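천장이 골판인 방에서 석 달

2021년 4월 21일

작업실 이야기를 한번 쓰겠다고 해놓고 석 달이 지났다. 그동안 댓글로 두 분이 물어보셨고, 그중 한 분은 우리 누나다. 아무튼 쓴다.

1월에 들어왔다. 원래는 집 작은방에서 뭐든 다 했는데, 접착제 냄새와 톱밥에 대해 가족회의가 열렸고 회의는 아주 짧았다. 그래서 알아본 곳이 지금 이 건물이다. 지도에는 '창고'라고 나오고 계약서에는 '공장 일부'라고 적혀 있고, 집주인은 '스튜디오'라고 부른다. 월세는 스튜디오 기준이다.

같이 쓰는 사람은 라메시 삭세나(Ramesh Saxena) 씨. 예전 직장 탁로(Taklow)에서 옆자리였는데, 거기서 나오고 나서 오히려 더 자주 보게 됐다. 라메시 씨는 한국어를 나보다 정확하게 쓰고, 관리비 고지서를 끝까지 읽는다. 난방비 항목에서 우리가 쓰지도 않는 난방이 청구된 것도 이 사람이 찾아냈다. 그달에 돌려받은 돈으로 순댓국을 먹었다. 특으로.

난방 이야기가 나온 김에

난방은 없다고 보면 된다. 정확히는 벽에 달린 온풍기가 하나 있었는데, 켜면 따뜻한 공기가 곧장 천장으로 올라가서 내려올 생각을 안 한다. 층고가 높은 집을 부러워하던 시절이 나에게도 있었다. 잡지에 나오는 높은 천장 아래 사람들은 다들 얇은 니트 하나만 입고 커피를 들고 있던데, 그 사람들 발목은 무사한지 모르겠다.

결국 1월 내내 내복에 기모바지에 패딩조끼를 입고 일했다. 손이 시려서 나사를 자꾸 떨어뜨렸고, 떨어진 나사는 바닥 틈으로 들어갔다. 언젠가 이 건물을 철거하는 분들은 내가 떨어뜨린 M4 나사를 잔뜩 발견하시게 될 것이다. 미리 사과드린다.

발밑에 깔 매트를 샀고, 전기방석을 샀고, 보온병을 큰 걸로 바꿨다. 셋 중에 제일 쓸모 있던 건 매트다. 전기방석은 좋긴 한데 일어나기가 싫어져서 작업실에 온 의미가 사라진다. 점심 먹고 딱 오 분만 앉아 있자고 했다가 해가 진 적이 있다.

물건 들이기

처음 계획은 아름다웠다. 작업대 두 개, 선반 하나, 의자. 필요한 것만 두고 나머지는 다 집에 두기로 했다. 그런데 집에서는 이걸 '드디어 다 갖고 나간다'로 이해하고 있었다. 이삿날에 현관 앞에 쌓인 상자를 보고서야 서로의 해석이 달랐다는 걸 알았다. 상자 하나에는 내 고등학교 체육복이 들어 있었다.

선반은 팸리(Famley)에서 조립식으로 주문했다. 폭 61센티미터. 왜 60이 아니고 61인지는 끝까지 모르겠다. 내가 선반 놓으려고 재어둔 자리가 정확히 60이었다는 것만 적어둔다. 한참 밀어보다가 작업대를 옮겼고, 작업대를 옮기니 멀티탭 선이 모자랐고, 멀티탭을 사러 갔다가 빗자루도 사 왔다. 1센티미터 때문에 하루가 갔다.

설명서에는 선반 한 단에 최대 100킬로그램까지 올릴 수 있다고 되어 있다. 라메시 씨가 그 문장 옆에 연필로 물음표를 그려놓았다. 우리는 아래 칸에만 무거운 걸 놓는다.

의자는 중고로 구했다. 판매자분이 '생활 기스 조금'이라고 하셨는데, 어떤 생활을 하셨는지 여쭤보고 싶을 정도였다. 그래도 앉으면 편하다. 등받이를 젖히면 소리가 나는데, 전화하다가 젖히면 상대방이 꼭 괜찮냐고 묻는다.

정리라는 것

나는 물건을 보이는 곳에 두어야 찾는 사람이고, 라메시 씨는 안 보이는 곳에 두어야 마음이 편한 사람이다. 같은 방을 쓰기에 썩 좋은 조합은 아니다. 내가 줄자를 작업대에 두고 퇴근하면 다음 날 줄자는 '줄자'라고 적힌 서랍에 들어가 있다. 논리적으로 흠잡을 데가 없는데 나는 매번 못 찾는다.

한 달쯤 지나서 협정을 맺었다. 작업대 왼쪽 절반은 내 구역이라 뭐가 굴러다녀도 손대지 않는다. 오른쪽 절반은 퇴근할 때 비운다. 경계는 마스킹테이프로 표시했다. 지금 보면 그 테이프가 조금씩 오른쪽으로 이동해 있는데, 나는 아는 바가 없다.

라벨기를 산 것도 이때다. 처음 이틀은 둘 다 신나서 온갖 데에 붙였다. 드라이버 통에 '드라이버', 테이프 통에 '테이프', 라벨기에 '라벨기'. 사흘째에 라벨 테이프가 떨어졌고 리필 가격을 본 뒤로는 매직을 쓴다. 글씨는 라메시 씨가 쓴다. 내가 쓴 '못'은 아무리 봐도 '옷'이다.

버린 것들도 적어둔다. 굳은 순간접착제 여러 개, 어디에 꽂는지 모르는 어댑터들, 짝이 없는 장갑, 그리고 '나중에 쓸 것'이라고 적힌 상자. 이 상자는 열어보지 않고 버리려다가 그래도 열어봤는데 안에 더 작은 상자들이 차곡차곡 들어 있었다. 과거의 나는 상자를 나중에 쓰려고 상자에 모아둔 것이다. 작은 상자 하나는 지금 연필꽂이로 쓰고 있으니 영 틀린 판단은 아니었다고 해두자.

체육복은 걸레가 되었다. 흡수력이 좋다. 교가 가사는 다 잊었는데 걸레를 빨 때마다 가슴에 박힌 학교 이름은 꼬박꼬박 보게 된다.

문제의 천장

이 방에서 제일 말이 많은 건 천장이다. 하얀 골판이 쭉 이어지고 그 밑으로 하얀 보가 지나간다. 처음 보러 왔을 때는 솔직히 그게 마음에 들었다. 사진으로 보면 꽤 그럴듯하다. 작업실 느낌도 나고, 뭔가 대단한 걸 만드는 사람이 된 것 같기도 하고.

그런데 비가 오면 이야기가 달라진다. 가랑비도 장대비처럼 들린다. 3월에 비 오는 날 거래처와 통화를 했는데 그쪽에서 지금 세차장이시냐고 물었다. 해가 나면 또 해가 난다고 딱, 딱 소리를 낸다. 처음에는 위에 누가 있는 줄 알고 둘이서 한참 올려다봤다. 주인에게 물었더니 "얘가 원래 좀 그래요" 하셨다. 천장을 '얘'라고 부르는 순간 수리는 안 되겠구나 싶었다.

흡음재도 알아봤다. 업체에서 보내준 견적이 428만 원이었다. 라메시 씨가 숫자를 한참 보더니 귀마개가 얼마인지 검색했다. 우리는 귀마개를 샀다. 귀마개를 끼면 서로 하는 말도 안 들리는데, 이게 생각보다 업무 효율에 도움이 된다.
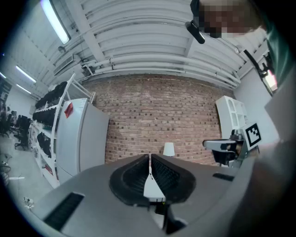 앞으로 살 것, 안 살 것

살 것: 키 큰 사다리. 지금 있는 건 딱 한 뼘이 모자라서 전구를 갈 때마다 인생을 돌아보게 된다. 싱크대 밑에 놓을 작은 통. 여름이 오기 전에 선풍기. 겨울에 그렇게 추웠으니 여름에는 시원하겠지 했더니 라메시 씨가 대답을 안 하고 웃기만 했다.

안 살 것: 화분. 누나가 하나 주겠다고 하는데 집에서 죽인 것만 해도 충분하다. 그리고 소파. 소파를 들이는 날 이 작업실은 끝이다. 전기방석에서 이미 배웠다.

보류: 커피머신. 라메시 씨는 찬성이고 나도 찬성인데, 놓을 자리가 내 구역이냐 공용 구역이냐로 협의가 14일째 이어지고 있다. 그동안 믹스커피 한 통을 다 마셨다.

다음 글에서는 작업대 상판을 다시 깎은 이야기를 쓰겠다. 대패 빌려 가신 분은 이거 보시면 연락 좀 주세요.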